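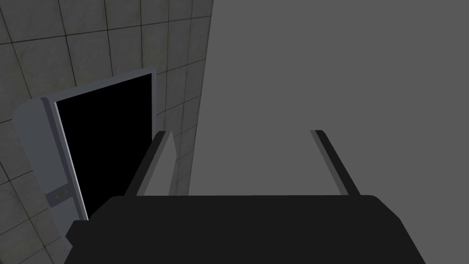

Gripper view from the simulator, with the fingers open and the tiled wall behind.

Open day at the Jendden robotics workshop: frequently asked questions

When is the open day?

It runs in March, from 10 am to 4 pm. The simulator demonstrations start on the hour, with a break between noon and 1 pm. The date for this year is on the bookings page and on the poster in the front window.

Do I need to book?

Entry to the building is free and you can walk in. The simulator demonstration does need a booking. The room seats 70 people and the later sessions usually fill first. If you have booked and can't come, please cancel through the link in your confirmation email so your seat can go to someone on the waiting list.

What happens in the demonstration?

Wulan Chong runs a simulated robot arm through a set of household tasks in a virtual room with tiled walls and appliances. You watch on the large screen from the gripper's point of view, with a second screen showing the commands being sent. Each session takes 40 minutes, including questions. The tasks change from session to session, so the one you see may differ from the one your friends saw.

Will I see a real robot?

Yes, but not in the simulator room. The real arm is on the ground floor, behind the clear screens, and Kaj Eyvindsson will be there for most of the day. It runs slowly when visitors are in the building and it is switched off during the noon break.

Why use a simulation when you have the real thing?

A simulated arm can bump into a cupboard without damaging the cupboard or the arm. We can also repeat a task many times overnight. The task set used on the open day was run 2896 times before we moved any of it to the real arm. Results don't always carry over. Friction and lighting are the usual trouble, and Wulan will show a task that works well on screen and poorly downstairs.

Why does everything look so plain on the screen?

Surfaces in the simulator are kept simple so that it runs quickly. The large grey surface on the right in the picture at the top of this page has no texture on it at all. The tiles have a bit of mottling and grout lines. We add more detail for some tests, but it slows things down and isn't needed for the demonstration.

What are Cutum and Pruvimix?

They are our names for two pieces of software you will hear mentioned. Cutum plans how the arm moves. Pruvimix changes the colours and lighting of the virtual room between runs. Neither is for sale and you don't need to know anything about them to follow the session.

Can I have a go at the controls?

There are two control stations at the back of the simulator room, open between sessions. Turns are five minutes each when there is a queue. You open and close the fingers with a trigger and move the arm with a hand controller. Most people find it hard to judge distance at first - try moving in small steps.

Is it suitable for children?

Kids are welcome. Under-12s must be with an adult at all times, including in the queue for the controls. The content is best suited to ages eight and up, and there is a drawing table in the foyer for younger ones. Prams can be left beside the front desk.

I get motion sick. Will the gripper view be a problem?

It can be for a small number of people, as the view moves with the arm. There are no headsets in the demonstration, only flat screens. Seats near the door are kept for anyone who may want to step out.

Is the building accessible?

There is a lift to the simulator room and an accessible toilet on each floor. One control station is at wheelchair height. Auslan interpreting can be arranged for any session with a fortnight's notice - email Mamta Upadhyay through the contact form.

Where do I park?

Street parking in Negi Lane is limited to 2 hours. The council car park behind the library has no limit on the open day. Bike racks are at the side entrance.

Can I take photos?

Yes, in all public areas. Please turn the flash off near the real arm. Filming a full session needs permission from Rania Karam beforehand.

Can I bring a school group?

School groups are booked separately, in the fortnight after the open day, with a maximum of 4 groups each year. Rozália Mikuš looks after these and can send the risk assessment and the teacher notes.

Is there food?

There's a coffee cart in the courtyard until 2 pm. Food and drinks can't be taken into the simulator room, apart from water bottles with a lid.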